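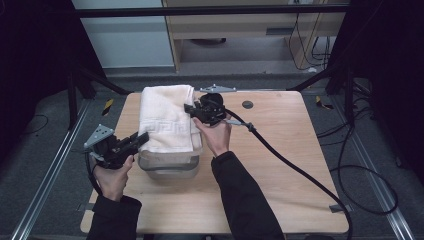

4.2 What people told me about fit

I should say up front that I went into the fitting sessions expecting to hear about fabric. I had a whole page of questions on hand feel, and Jasmina Kadrić, who ran the sessions with me, had another page on color. We got through maybe a third of them. What people wanted to talk about was the number on the label, and after the first afternoon we gave in and let them.

The setup was simple. Each of the 44 participants tried on the same style of shirt from four small labels (Brikia, Todska, Fontes and Zositz), all of them plain crew necks in a cotton jersey. I picked the shirts off the rail in whatever size the person said they "usually" wore. Then they could swap up or down as often as they liked until they had one they'd be happy to walk out in. We wrote down the first size, the last size, and anything they said on the way.

Only 12 people ended up in their usual size in all four labels. That's a lot lower than I'd have guessed, and I buy far too many T-shirts! Everyone else moved at least once. Moves upward were a good deal more common than moves downward, and they were strongest for Todska, which cuts close through the ribs and has a rather short sleeve. Fontes went the other way. Its medium is really a roomy thing, and several people who liked their shirts neat dropped a size and were very pleased with themselves about it (one of them asked if she could tell her sister).

That pleasure matters for the argument in Section 5, so let me stay on it for a bit. Going down a size was nearly always spoken about as something the person had done. Going up was spoken about as something the shirt had done: it "ran small," it "came up tiny," it "must be a European one." The same person could say both within ten minutes. Kikuchi (2001) found much the same split among shoppers buying jeans, and I remember thinking his examples were a little too tidy when I first read them. I take that back.

We also asked each person to show us where a shirt should sit. I'd pictured this as a quick warm-up, but the answers were all over the place. Some people meant the shoulder seam and nothing else. Some meant the hem, and tugged it down to a point on the hip to show us. A fair number tucked the shirt in straight away and judged it by how much cloth bunched up at the waistband, and for those people a longer body was a fault, however well the top half fit. Figure 3 sets the chosen size against the garment's chest width for each label, split by whether the person tucked or not. The tuckers sit lower on the chart for Fontes and Zositz, and for the other two labels the groups pretty much overlap.

Figure 3. Final chosen size by garment chest width, four labels, tucked and untucked wearers.

I don't want to lean on that figure too hard. The tucked group is small, and I put people into it on the strength of what they did that day, in our mirror, in the trousers they had on. Someone in a high waist might tuck on a Tuesday and leave it out all weekend. Kenta Kikuchi raised this when he read a draft in January, and he suggested going back through the written comments to see if tucking came up as a habit or just as a mood. I did that. There are 476 separate comments in the set, and the ones on tucking are mostly of the "I always" or "I never" kind, which makes me a bit more comfortable with the split than I was.

One more thing on swapping. I had set no limit, and most people were done after one or two tries per label, but a few went up to 5 and then came back to the shirt they'd started with. I first coded these as "no change," the same as people who never swapped at all. Jasmina argued that this was throwing away the best part, and she was right. A person who tries everything and comes home to a medium knows something about that medium, and says so at length. I've recoded them as "returners" and they get their own row in Table 2. Their comments are longer, they mention other brands more, and they're the only group that brought up washing without being asked. Shrinkage was their main worry, mostly in body length, and two of them were choosing a size bigger than they liked in order to allow for it. Neither had read the care label, so I read it out to them, and one changed her mind and went back down.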